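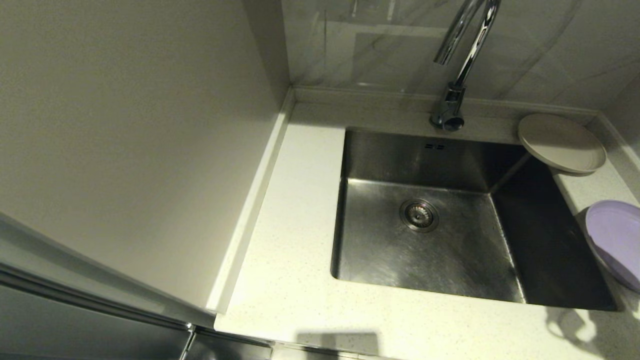 Haris Rana wrote in after our April piece to say that a new kitchen always pays for itself, and that anyone who doubts it has never had to sell a house. Plenty of readers agreed with him. I took the claim to Hina Jatoi, who has been appraising homes in Drerberg for most of her working life, and asked her to back it up.

She wouldn't. "Always is a sales word," she said. "I have seen kitchens add money and I have seen people lose half of what they spent. Mostly they lose some."

What about the figure that gets passed around, the one in the Pretgate brochure? It says remodeled homes sell for more, and it rests on 322 sales. Jatoi has read it. "They compared houses with new kitchens to houses without. The people who put in a kitchen had often done the roof and the bathrooms too. So what are you measuring?"

I asked Pretgate whether the other work had been taken into account. The reply thanked me for my interest.

Jatoi isn't against remodeling. She did her own kitchen, with a quartz counter, and likes it. "I didn't call it an investment. I called it a counter." Her own bill ran over by $3042 -- the plumbing, mostly -- and she doesn't expect to see that again. 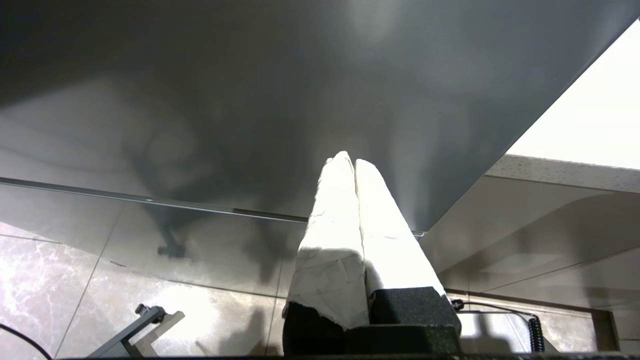
Finishes are where she thinks buyers get talked into the most. Every sample book has its grays, and each gray has a price. I put it to her that details do matter, that a smooth dark gray surface with a thin metallic strip along its edge looks more expensive than the same thing without one. She allowed that it might. "But does the appraisal have a box for the strip? It doesn't. I write down the condition and I move on."

Then why do agents keep recommending the work? She took a while over that. "A finished house is easier to show. Easier for the agent, I mean. Whether it's worth it to you depends on what you paid, and they don't ask."

I pushed her for a rule. She doesn't like rules, but said she would fix what leaks, paint what is ugly and get a price on the house as it stands before signing with any contractor. Her last client had done it the other way around and was still arguing with Grollard over the cabinets.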